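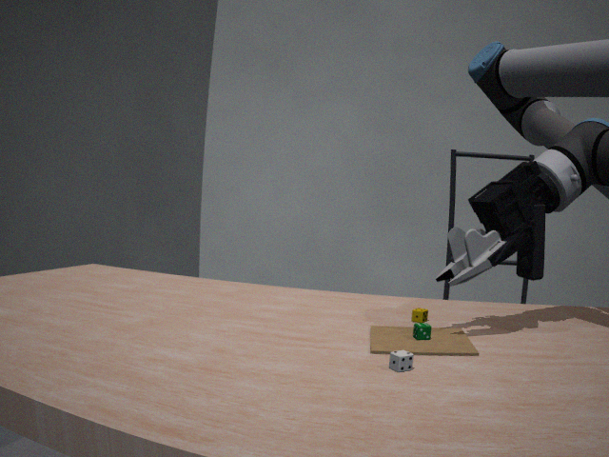
Picking Up a Die in Simulation: Gilness Robotics Club, Worksheet for New Members

This worksheet takes you from an empty script to a first pick in the simulator. Plan on two club sessions. You need a club laptop with Kelent installed and a copy of the starter folder. You don't need to have used a robot arm before, but you should be able to edit a Python file and run it from the terminal.

Part 1: Getting the arm over the table

1. Copy the starter folder to your own drive and rename it with your initials. Don't work in the shared copy.

2. Open Kelent and load the Skullbridge table from the scene menu. It has three dice: green, yellow and white. The arm is already mounted.

3. Open pick.py. Near the top there is a list called HOME with one number for each joint, in degrees. Leave it alone for now. Run the file once and watch the arm go to its home pose.

4. Print the position of each die with get_pose("green"), get_pose("yellow") and get_pose("white"). Write the numbers in your notebook along with the units. Kelent gives positions in meters, and last January half the group entered centimeters.

5. Add a hover pose. Take the x and y of the green die and a height well above the table. Call move_to() with that position and keep the speed at the default.

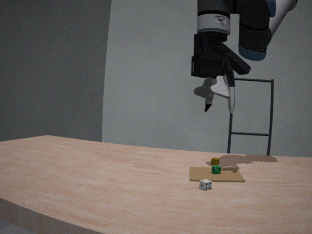
Gripper held over the table, well clear of the dice.

If the arm stops partway and the console prints "no solution," the target is out of reach or the wrist angle is wrong for it. Try the wrist angle first. Change it a little at a time and run again.

6. Check the hover from the side view and then from the top view. The side view alone can fool you. The green and yellow dice line up from there and seem closer together than they are.

7. Set the finger opening before you go down. The starter file has open_fingers() with a width in millimeters. The opening has to be wider than the die, with a bit of room on each side. Too wide is also a problem, as the fingers can bump the neighboring die on the way down.

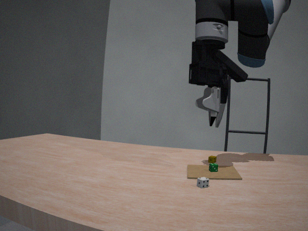
Fingertips close together, nothing between them. The green die is underneath, toward the back of the tan area.

8. Lower the arm in steps. Use a loop that drops the target height a small amount each time and waits for the arm to settle. Rania Sabbagh's version in the shared folder uses 11 steps. Six also works if you wait longer between them. Save your file when the loop runs clean.

Part 2: Closing, lifting and logging
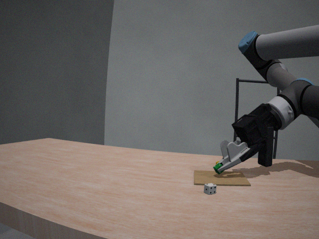
2 min read

9. Call close_fingers() with the force set to the starter value. If the fingers pass into the piece, your time step is too large. If the piece shoots out sideways, the force is too high or you are gripping it near an edge.

10. Wait before lifting. The simulator needs time to work out the contacts. Start with a wait of 345 steps and lower it later if you want a faster run.

11. Lift straight up a short distance and stop. Print the position of the green piece again. Its height should have gone up by nearly the same amount as the gripper's. A tilt in the grip is fine for this worksheet. For the stacking task it has to be corrected, and that is covered in Yara Zein's notes on wrist angles.

12. Put it back down, open the fingers, and go to HOME. Rise first and then swing over. Going home in one move drags the fingers across the table.

13. Turn on logging with log=True and run the whole thing again. A full run comes to some 2000 lines. Name the file with your initials and the color of the die.

Common problems

Arm shakes at the hover pose: the speed was changed. Put it back to the default.

Fingers close above the die: you used the height of the wrist in place of the height of the fingertips. Use the tool offset in the starter file.

Script runs but nothing moves: the simulation is paused. Press the space bar.

Log file is empty: the script ended before the log was written. Add close_log() as the last line.

When you have three clean picks in a row, move your folder into Nseir, the shared drive for finished work, and start on the white die. You will need a new wrist angle for it. The yellow one comes after that.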